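Rerkau open day, Brarkville -- my notes

October 17, 2019. Typing this up on the train before I forget it all, so excuse the state of it.

Got there late. The Flendach bus drops you on the wrong side of the canal and the footbridge is shut till spring. Signed in, got a sticker, missed the welcome talk. Coffee already gone. From what I gathered the talk was mostly company history and who owns what share, so no great loss.

Rerkau do home robots, or want to. No product yet, and they were upfront about that. What they had open was 3 rooms: the arm lab, the kitchen, and what everybody there calls the laundry room, although there's no washing machine in it. I went to laundry first. Small group, shoes off.

The laundry room

No robot in there. A few people looked let down. The idea is you do the housework yourself, only with the robot's hand held in your own hand, and the recordings go off to train the arm later. The hand is a chunky black thing with two yellow fingers on top, two round lenses on the back and a QR label so they know which unit made which recording. Mehrangiz Daneshvar ran the session and she's quick. Talks while she folds. One gripper per hand, never puts one down between pieces.

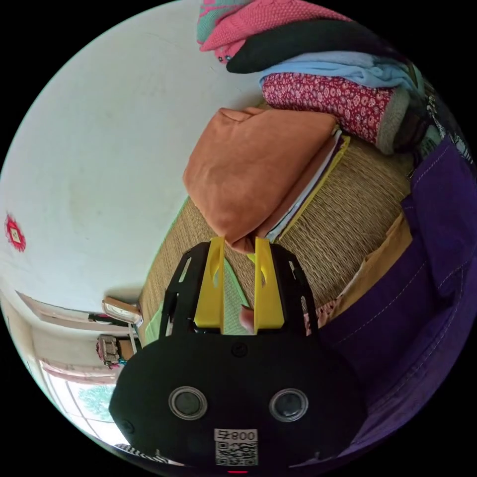
The orange one, folded, with the yellow fingers just short of it.

They've kept the place looking lived in on purpose. Mats down, piles of clothes against the wall, all sorts of colors and fabrics, knits in with the thin stuff. She said the first version of the room was bare white with a single gray towel, and what came out of it was an arm that could fold a gray towel. So now it's a proper mess, and they swap the clothes around every week. Staff bring in bags from home.

Someone asked how many recordings they have. 1399 of clothes so far. Sounded like a lot to me. She pulled a face and said she'd like that every month. A good day is 200 if two people take turns, and your wrists know about it after. I believe it. The grippers aren't heavy for a minute, but we were in there a while and I could see people in the group shaking their hands out after one go each.

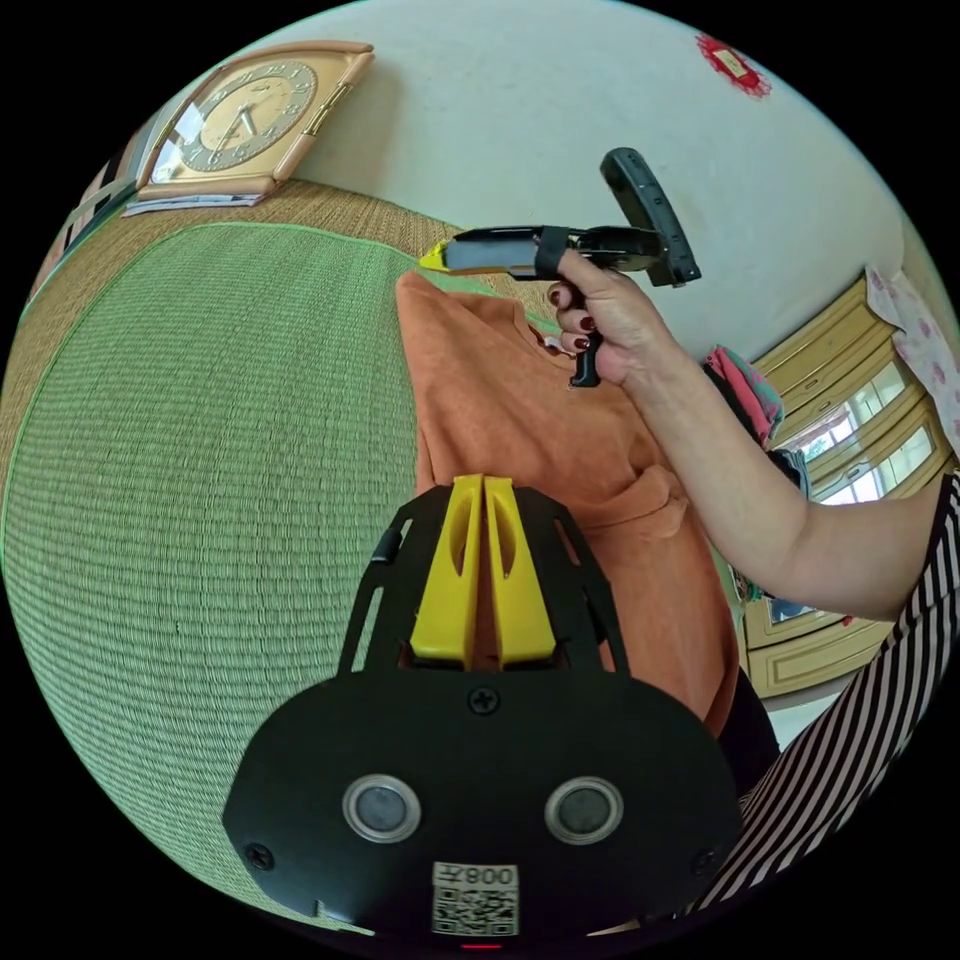
The orange one was the demo piece for most of the session. Cotton's easy, she said, it stays where you put it. Slippery linings are the worst. Also anything with a loose knit, because a finger can go through the stitches and then you've got a snag and a spoiled take. Spoiled takes are kept by the way, just marked as spoiled. Sayaka Tsuji, over from Minami, goes through them all and writes down what went wrong. She was sitting in the hallway with a laptop doing exactly that while we trooped past. I asked if she gets bored. "Not with socks."

My turn: bad. You don't feel anything through the fingers so you end up watching the cloth like a hawk, and I kept squeezing to early. Pinch, lift, drop it, pinch again. Mehrangiz's advice was to go slower than feels polite and let the cloth hang before you move sideways. Second try was better. Third try I got something you could call a fold. Also she told me to stop using my thumb to cheat.

Putting things on the pile is its own job, which I hadn't thought about. The pile gives under you. Press too hard and everything below slides.

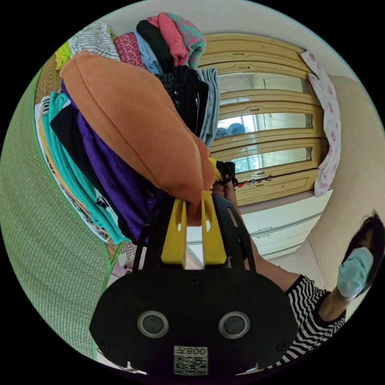

Questions people asked

Why not just film hands? They did, in July, and gave up on it. Human fingers do things the yellow ones can't, so the arm was being taught moves it could never make.

Does the arm fold yet? Sometimes. We saw it next door in the arm lab, same yellow fingers bolted on the end of it. It did a T-shirt in a bit over 2 minutes and then a dish towel, and then it sulked and had to be restarted. Polite applause anyhow.

Can you touch the clothes directly? Depends on the task. In some recordings a bare hand is allowed to help, in others it's grippers only, and that gets logged. Didn't catch how they decide.

Will they sell the grippers? No plans. The man behind me asked this twice.
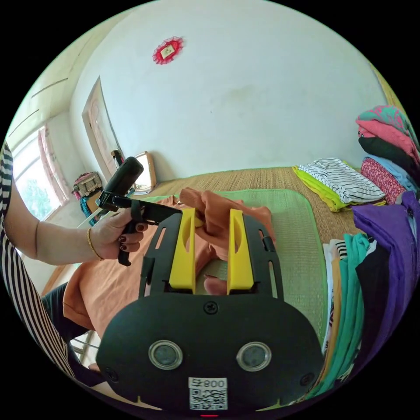 If you're going

Next open day isn't fixed, they take names at the desk. Take the other bus, the one that stops at the school. Go to laundry first while it's quiet, then the arm lab. I skipped the kitchen, the line was out the door. Wear socks without holes. And eat before you go, the vending machine only takes coins.

My stop. More when I find my other page of notes, the arm lab stuff is mostly on that.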